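Updated 2021-10-08, mostly the bit about refrains.

# How I write a read-aloud story for little kids

A few people have asked me how I put together the stories I read at the library in Udmont, so I've finally typed it up. I'm no expert! I've just written a lot of them, and plenty were duds (there was one about a lonely wheelbarrow that still makes my sister snort). What follows is the way I work now, more or less in order, with the steps I always forget written in bold so I'll see them myself.

You'll need a pencil, a pile of scrap paper and somebody under seven who'll let you practise on them.

## Start with a job to do

Give your main character an errand. Take the eggs to Auntie, find the missing mitten, get the goat home before dark, that sort of thing. It's the oldest trick going and I still use it for nearly everything, because a four-year-old knows what an errand is and wants to see it finished.

My most-requested story is called *Plirex and the Nine Buttons*. Plirex is a smallish badger who has to carry nine buttons across a marsh to the tailor, Mr Granent, and he drops them one at a time. That's the whole plot. Write yours down in one sentence like that before you do anything else, and if you find yourself writing "and meanwhile" in the middle of it, cut whatever comes after.

**Say the sentence to a kid.** If they ask "and then what?", keep going. If they tell you about their shoes, pick another idea.

## Choose three or four stops along the way

Between setting out and getting there, your character meets people or gets into strife. I used to have seven or eight of these and the kids would be lying on the floor by the fifth. Now I stick to 4, written on four bits of paper so I can shuffle them round on the kitchen table.

Try to make each stop a bit bigger or sillier than the last. In the button story it goes: a frog who wants a button for a hat, a heron who thinks buttons are food, a whole family of otters, then the fog. The fog used to come second, and it was much too scary there, with nothing to top it afterwards. Moving it to the end fixed the story and took me all of ten seconds.

## Find your refrain

You want a line that comes back every time something happens, and you want it short enough that the children have it by the second go. Mine is:

> Plip, plop, button drop,
> pick it up and off we hop!

Yes, I know. It isn't poetry. But you should hear a room of preschoolers yell it!

A few things I've worked out about refrains:

- Hard sounds at the front of words carry to the back of the room. P, B, T and K are your mates.
- Keep every word the same each time, right down to the "and". Kids will correct you, loudly.
- Put a pause in front of it. A big breath does the trick.
- **Change it once, at the very end.** My last one goes "Plip, plop, buttons stop", and there's always a gasp from somewhere.

## Write the first draft fast

I set myself 1000 words as a ceiling and try to come in well under it. The version of the button story I read now is 402 words, and it was more than double that when I first wrote it. Don't fuss about nice sentences at this point. Get your badger (or whoever) over the marsh and home again, and leave a gap wherever you get stuck.

I draft by hand and I do it in one sitting, usually while the washing's on, so there's a built-in finish time. 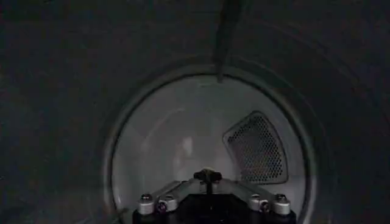 Bilal Haddad left a comment on the first version of this page saying he does it the other way about: he tells the story out loud to his girls for a week, changing it every night, and only writes it down once they've stopped asking for changes. He reckons the parts they remember at breakfast are the parts worth keeping. I tried it last November and got a pretty good story about a snail out of it, so have a go at both and see which suits you.

## Read it out, then cut

Read the whole thing aloud, standing up, at the speed you'd read to a group (slower than you think). Every time you trip on a line, put a mark beside it and keep going. Afterwards go back and fix the marks.

These are what I usually end up cutting:

- What colour things are, unless it matters to the plot. The pictures in their heads are better than mine.
- Anything after "because". Little kids will take your word for it.
- Speech tags. "Said" is fine, and if you're doing voices you can often lose that too.
- The moral. I had a dreadful one about sharing in the frog bit and it's much happier without it.

**Check the last page.** Your character should be somewhere warm and the errand should be done. I like to finish on food, so Mr Granent makes toast.

## Try it on a real audience

Encarnación Prieto lets me test new ones on her kindy group, and I leave a few blank lines under each stop in my copy for notes. I just scribble a W where they wriggle and an L where they laugh. Two Ws in a row and that stop gets shortened or swapped out.

If a joke dies, give it one more reading with a different group before you chuck it. The heron got nothing at all the first time, and then the next lot made me do him twice.

I'll put up the snail story when I've sorted out its ending. At the moment he's still halfway up the letterbox.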